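Recording the Vanity Task: Instructions for Team Members

Students in the Kukura household robotics course record their own demonstrations before any training run begins. Each pair completes 16 recordings of the vanity task, in which small toiletry items are sorted into the clear tray beside the sink.

Before starting, adjust the head camera so that both hands and the full basin remain in view. Place the items to be sorted in the sink and confirm that the recording light is on. Stand close to the counter and keep the elbows low.

Pick up one item at a time. Long, thin items should be held level with both hands before they are lowered — the Ploko software has difficulty with objects that tilt during placement. 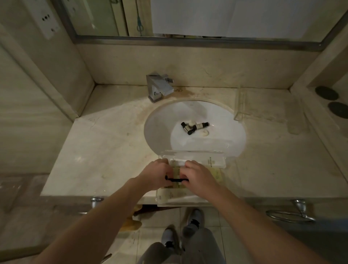 Two-handed grip on a slim black item, held just above the tray.

Continue until the sink is clear, then withdraw both hands and remain still for 2 seconds. If an item falls to the floor, stop and begin a new recording.

Files should be uploaded to the Quansah folder by Friday. Questions about labeling may be directed to Edem Issahaku, course coordinator.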